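Graues Glas und der Spüler: Warum Trinkgläser blind werden

Kuhlmann, August 2022. Wer in der Gastronomie farbiges Glas einsetzt, kennt den milchigen Schleier, der sich nach einigen Monaten auf der Oberfläche zeigt. Marlene Ackermann befasst sich seit 17 Jahren mit der Prüfung von Hohlglas und leitet das Werkstofflabor bei Kivel. Im Gespräch erläutert sie, welche Vorgänge sich im Spüler abspielen und welche davon der Betreiber beeinflussen kann.

Zunächst trennt Ackermann zwei Erscheinungen, die im Alltag meist unter demselben Begriff laufen. »Kalkbelag sitzt auf dem Glas, Korrosion sitzt im Glas«, sagt sie. Den Belag löse eine verdünnte Zitronensäure innerhalb weniger Minuten. Bleibe die Trübung danach bestehen, sei die Oberfläche angegriffen und der Schaden nicht mehr rückgängig zu machen. Ein Schnelltest mit einem getränkten Tuch genüge für die Unterscheidung, ein Mikroskop brauche man dafür nicht.

Chemisch handelt es sich um eine Auslaugung. Natriumionen wandern aus der Randschicht in das Spülwasser, an ihre Stelle treten Wasserstoffionen. In alkalischer Lauge wird zusätzlich das Silikatnetzwerk selbst abgebaut. »Beides läuft immer ab, auch beim Spülen von Hand. Die Temperatur und der pH-Wert bestimmen die Geschwindigkeit«, so Ackermann. Sehr weiches Wasser verschärft den Angriff. Eine Resthärte unterhalb von 2 Grad deutscher Härte hält sie bei Kalk-Natron-Glas für ungünstig, auch wenn die Gläser zunächst fleckenfrei trocknen.

Bei durchgefärbtem Rauchglas fällt die Trübung früher auf als bei farblosem. Der Werkstoff ist nach Ackermanns Angaben nicht empfindlicher, der dunkle Grund hebt das Streulicht jedoch stärker hervor. Anders liege der Fall bei lackierten oder bedampften Gläsern, bei denen sich die Schicht vom Rand her ablösen könne. Durchgefärbtes Glas erkenne man am Boden: Dort ist die Wandung dicker und der Farbton entsprechend tiefer.

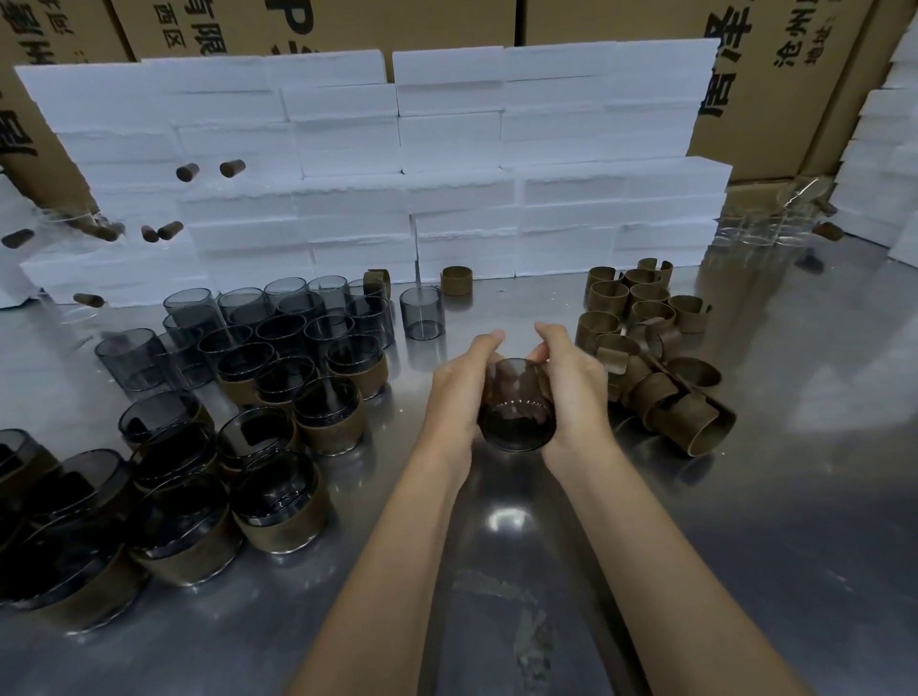
Sebastian Ardeleanu widerspricht in einem Punkt. Die Wasserhärte werde überschätzt, wendet er ein, in den Betrieben entscheide vor allem die Dosierung des Reinigers. Häufig sei die Pumpe bei der Inbetriebnahme eingestellt und danach nie wieder geprüft worden. Er habe Anlagen gesehen, die das Doppelte der vorgesehenen Menge förderten.

Ackermann lässt den Einwand gelten – mit einer Einschränkung. »Überdosierung und zu weiches Wasser treten oft gemeinsam auf. Wer die Enthärtung nachrüstet, müsste die Dosierung senken, und das unterbleibt.« Im Labor hat sie beide Größen getrennt variiert. Die Prüfreihe mit der Bezeichnung Ino umfasste 800 Spülgänge je Glas, bewertet wurde nach jeweils festgelegten Zwischenständen unter Streiflicht. Die Gläser aus der überdosierten Lauge zeigten als erste Linien unterhalb des Mundrandes. Bei korrekter Dosierung und mittlerer Härte blieb die Oberfläche bis zum Ende der Reihe ohne Befund.

Linien und Ringe führt sie auf die Formgebung zurück. Beim Pressen und Blasen entstehen Bereiche mit abweichender Oberflächenstruktur, die im Neuzustand unsichtbar sind und sich bei der Auslaugung zuerst abzeichnen. Eine Reklamation beim Hersteller habe in solchen Fällen selten Aussicht auf Erfolg.

Als vermeidbar gilt ihr der mechanische Verschleiß. Gläser, die sich im Korb berühren, reiben während des gesamten Programms aneinander. Der Abrieb bildet ein mattes Band auf Höhe des größten Durchmessers. Fachkörbe mit passendem Raster verhindern das. Für den Betrieb nennt sie außerdem eine kurze Verweilzeit: Die Tür ist nach Programmende zu öffnen, damit der Wrasen abzieht. Feuchte Wärme in der geschlossenen Kammer setze die Auslaugung fort.

Beim Nachkauf rät Ackermann zur vollständigen Charge. Der Grauton schwankt zwischen Produktionen, und neben gebrauchten Gläsern ist der Unterschied deutlich. Eine zweite Prüfreihe, diesmal mit 6 Reinigertypen, beginnt im Oktober.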